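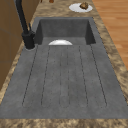 CEDIMSIDE — Ternon, which runs staff kitchens and canteens for office and factory sites, will put dish-clearing robots into its Cedimside kitchens beginning in August. The robots will take over the scraping, rinsing and racking of plates and bowls after each meal service. The 25 people who now do that work will stay with the company.

The system was developed with Iltlow, a robotics firm that has worked with Ternon's kitchen crews on the project, known inside the company as Lu. Each Lu unit is a single arm on a fixed stand. It picks up used dishes from the counter, tips off leftover food, rinses the dish over the basin and sets it in a rack.

Much of the training has been done in simulation. Iltlow built 333 virtual kitchens with different counters, sinks, faucets and floors, and placed dishes in them in different positions. Some plates still have food on them. Some bowls sit down in the basin, where only the rim shows over the edge of the drainboard. Crews at Cedimside said early on that low bowls in a deep sink were the hardest part of the job on the wrists and back, and Iltlow made them a large part of the training set.

"We asked the people at the sink what slows them down, and we started there," said Zihan Ye, director of kitchen operations at Ternon. "A plate with a piece of bread left on it is a different job from a clean plate. The arm has to know that before it picks anything up."

Dishwashing shifts at Cedimside will change in several ways. Crew members will no longer stand at the sink for a full shift. They will load and check the machines, handle pots, knives and glassware by hand, and spend the rest of their time on food prep and serving. Hourly pay will not go down for anyone whose duties change. Every crew member will get 15 hours of paid training before the first unit is switched on, including how to stop the arm, clear a jam and clean the gripper.

Two units will be installed at first, one in the main kitchen and one in the smaller kitchen used by the night shift. Both will run only when a trained crew member is in the room. Ternon will review the work with staff after the first three months and decide then whether to order more.

"There are things it does not do well yet," said Xinyi Ding, who leads the Lu project at Iltlow. "Stacked bowls still give it trouble, and so does anything with a glossy surface under strong light. The crew will see those cases before we do, and they have a direct line to our engineers."

Staff can see the arm at work and ask questions at open sessions in the main kitchen at 2:30 p.m., after lunch service. Session dates will be posted on the kitchen notice boards. Night shift employees can ask their supervisor for a separate time.

**About Ternon**

Ternon operates staff kitchens and canteens for employers, with its head office and training kitchen in Cedimside.

**About Iltlow**

Iltlow designs robot arms and software for commercial kitchens.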